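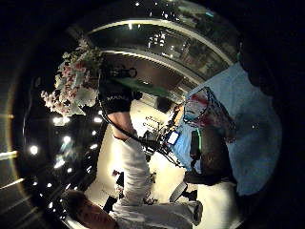
September, on site at Casora, notes typed up the same evening

Purpose: see how the colored pieces read under the hall lights before we settle the layout for the Arnotum table. All the color choices so far were made in the shop under the bench lamps, and I wanted to see them in the real room.

Started at 9:40. Ceiling is dark with small round recessed lights, and the floor is a bright beige. That floor matters more than I had planned for. It throws a lot of warm light back up, and anything held low picks some of it up on the underside. The ceiling gives almost nothing back. So you get small hard sources from above and a broad warm bounce from below, the opposite of the shop with its white ceiling and gray concrete.

Meter readings (the Datora meter, zeroed before the first one):
Table height, directly under a light: 1,000 lux
Table height, between lights: 194 lux
Same spot between lights with our clip lamp on: 2,000 lux, too much, everything pale went chalky

The drop from 1,000 to 194 is bigger than I expected over such a short distance. I took the low reading twice and got the same number. If the table goes where the floor plan puts it, one end will be bright and the other dull. Moving it 40 cm toward the flowers should even that out. Did not try it today, the table was in use most of the morning.

Flowers: pale pink and white with green leaves, a big dense arrangement. They belong to the hall and they stay. I had been thinking of a pink backing card behind the small pieces. Dropped that, it would look like a poor attempt to match. Keep to the light blue.

White clothing is a problem for judging color by eye. Anyone in white close to the table acts as a reflector, and a black shirt does the reverse. I stood to one side for the comparisons and asked people to step back when I took readings. Should have thought of it before the first set, so the first set is crossed out in the paper notebook and not copied here.

Green piece (the egg shape)

The one I was most worried about. Matte surface, a little fuzzy, faint speckle. In the shop it looked like one flat dark green from any side. With light from the upper left it goes to a pale sage on the lit side and a deep forest green on the other, and the change is gradual. The fuzz seems to help, there was no hot spot on it at any angle I tried. Speckle shows up close and disappears from a couple of steps away. I was going to ask for a lighter green. Leaving it as it is. 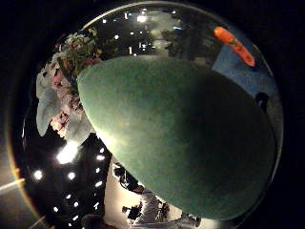
Orange piece

Opposite behavior. It is glossy and takes a long highlight down its length, so turning it even slightly changes the look. With the highlight running full length it reads as carrot straight away. End-on it could be a piece of tube. Lay it diagonally and mark the position on the underside of the cloth so it goes back the same way after cleaning.

Against the light blue the orange is very strong. It pulls the eye before the green does in spite of being the thinner shape. Two ways to handle it: put the orange farther back and let the green overlap the blue, or take the blue down a shade. Prefer the first, costs nothing.

Light blue

Holds up well. Slightly grayer between the lights, fine under them. No visible glare from where I was standing. I would not change it.

Dust

The fuzzy surface collects it. Wiped the green piece with a dry cloth and left lint behind, then used tape, better. Pack a lint roller. The glossy one shows fingerprints and wants the microfiber cloth, kept in its own bag so it does not pick up green fibers.

Things that went wrong

Forgot the gray card. Used the back of a notepad, so the photos can be compared with each other and with nothing else.
Clip lamp bracket slips on the table edge. Needs a rubber pad.
Wrote "left" and "right" all over the paper notes without saying from which side. Assume visitor side for everything above.

To do

Repeat the table height readings with the table moved 40 cm.
Ask Casora whether the lights can be dimmed by row. There is a switch panel with no labels and I left it alone.
Try the clip lamp through a diffuser. The bare lamp at 2,000 is no use.
Update the Samir layout sheet: pink card out, light blue in, orange to the back.
Gray card in the case.

Finished 12:15. Green and orange pieces are back on the second shelf in the shop, the meter is in the drawer and needs a new battery soon.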